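Visita a la feria de envases de Cisomum, 3/30/23

Llegamos a las 11 y la cola de acreditaciones ya daba la vuelta al vestíbulo. La entrada cuesta 18 euros – el aparcamiento va aparte. Empezamos por el pabellón de vidrio, donde Söderlund tenía muestras de tarros reciclados y un catálogo bastante completo.

En Rolico nos explicaron los plazos para series pequeñas: 20 días desde la aprobación del molde. El pedido mínimo es de 2807 unidades, demasiado para nosotros.

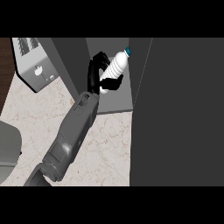

*Botella de plástico blanco, en una simulación por ordenador.*

Por la tarde asistimos a la charla sobre etiquetado. Fue larga y el sonido no acompañaba. El puesto de Wornoneck cerró antes de tiempo – les escribiremos para pedir tarifas de tapones. La próxima edición será en julio.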